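Carkon two-armed handler, on hire: five months in
Tuesday, August 27, 2019

Litwood hires out display stands. They are made of white poles, white boards and short lengths of tube, and the job is to stand things up, check them and take them apart again before somebody in another town wants them. I have done this for 14 years and my knees can tell you all about it.

The Carkon came to us through Foltard, who lease it by the month and send an invoice with a cheerful logo on it. We were told it would "free the team for higher-value tasks". I have kept an eye out for these tasks. So far they include filling in the Carkon's log.

To be fair to it, the grip is very good. It holds a pole upright with a patience I have never managed, particularly on a Friday, and it doesn't put the thing down to answer the phone. Holding used to be half of my day. One of us held while the other fiddled, and then we swapped and complained. The fiddling is still shared out, but the holding has mostly gone, and I don't miss it.

Boards are another matter. Anything wide and flat takes it an age to make up its mind about, and you learn to do something else meanwhile. Short tubes it will fetch, in its own time. Cables need watching, and the watching is done by us.

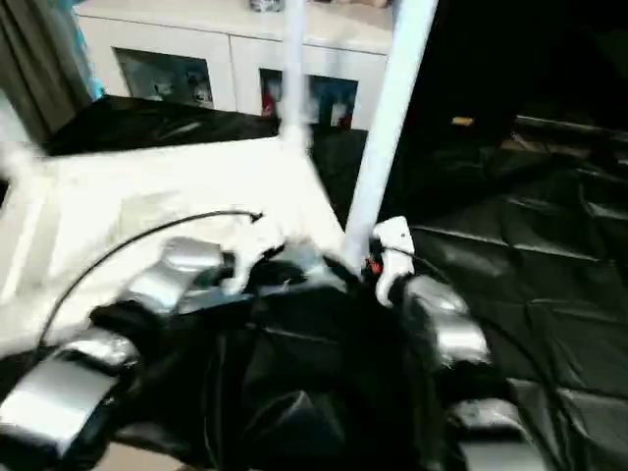
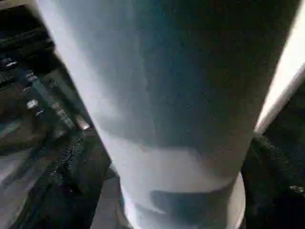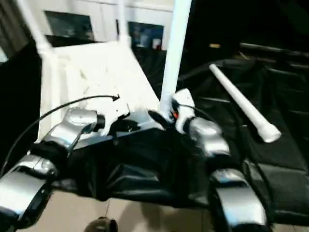 The Carkon at work for Litwood. In the last picture the right hand has the foot of the pole.

What has changed for people is harder to give stars to. We work in ones now, where we used to work in twos. The output sheet likes this. I find I talk to the machine, which is a poor listener but better than the radio. Our newest starter learned the whole job from it and clips a joint together in exactly its manner, slowly and with great care, and I've given up trying to hurry either of them.

Nobody lost a job over it. Two people moved to deliveries and one of those says he prefers it. Management has counted 1,133 stands through since it arrived, a number that was read out to us at a meeting with biscuits. My own count is of the times I've been called over because it has stopped and wants a person to look at something. I got to 100 and retired the tally.

Foltard's support line is decent – a human picks up, and the irony is not lost on them. The manual is by Kontogiannis, a separate outfit, and reads as though it were written for a slightly different machine. Chapter 5 is the useful one. Print it out.

Good: grip, patience, no opinions about the heating.
Bad: boards, the log, the beep when it stops, which carries right through to the kitchen.

Four out of five for poles, two for boards. The lease is up in October and I'm told we are keeping it. I would have voted yes, if there'd been a vote.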